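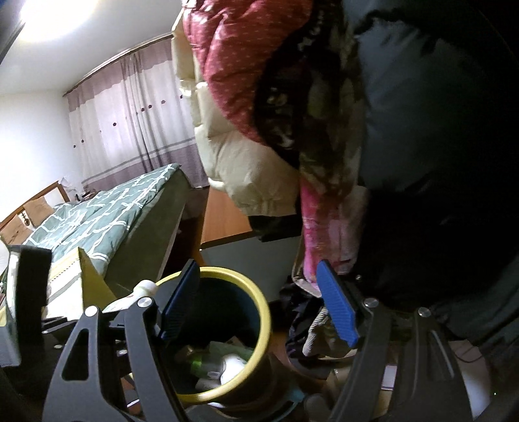 # The Case for a Bin in Every Bedroom

*Published by the Ellden Residents' Service, 26th November*

Shared housing runs on small agreements, and few of them are written down. The handbook at Ellden gives two pages to the kitchen, a page to the bathrooms and a single line to bedrooms: residents are asked to keep them "in reasonable order." It is the position of this office that the line is too short, and that the first thing it should mention is a waste bin.

At present the service provides each bedroom with a bed, a wardrobe and a lamp. Bins are supplied for kitchens and landings only. The reasoning, when the Masson building opened, was that a resident with an empty bottle or a used tissue would carry it down the hall. Some do. Many set it on the nearest flat surface and intend to carry it later, and by the end of the week the surface is full.

During the November room visits, staff looked at 42 bedrooms across the Masson and Lelura buildings. In 18 of them the resident had already bought a bin. Those rooms were not always neat. Clothes were piled up in several, and boxes and bottles stood on the floor. What they had in common was that the trash was in one place and could be taken out in one trip. A room can be crowded and still be clean, and the handbook would do well to say so.

There is a fair objection to bedroom bins, and it has been put to us more than once. A bin that is never emptied is worse than no bin at all. Food goes into it, the lid (if there is one) stays shut, and the smell reaches the hallway. The kitchen bins are emptied on a schedule, while a bedroom bin depends on one person.

We take the point, and we believe it can be met with a few plain rules. Food waste should continue to go to the kitchen. Bedroom bins should be open at the top, so that the contents are seen each time someone walks past. They should also be small. The model now under review, from the Nalora range, holds 5 liters and would need emptying every few days in ordinary use. A large bin invites a resident to forget it.

Placement deserves more thought than it usually gets. Bins pushed behind a door or under a desk are missed, and the floor around them shows it. Beside the bed is a sensible spot in most of our rooms – it is where people sit, open packages and sort through their pockets. Residents who prefer the desk should be free to choose it, provided the path to the door stays clear.

Recycling is a separate matter. Empty plastic bottles are the item most often left standing next to a bedroom bin, and it would be wrong to treat this as carelessness. The resident knows that the bottle belongs elsewhere and has not yet taken it there. A bag on a hook would serve the purpose at very little cost, and six rooms in Lelura will have one on trial through the winter.

The service therefore recommends that a bin be added to the standard furniture list for every bedroom, and that the handbook entry be rewritten to match. Residents who already have their own may keep them and decline the new one. Comments on the proposal may be left at either front desk.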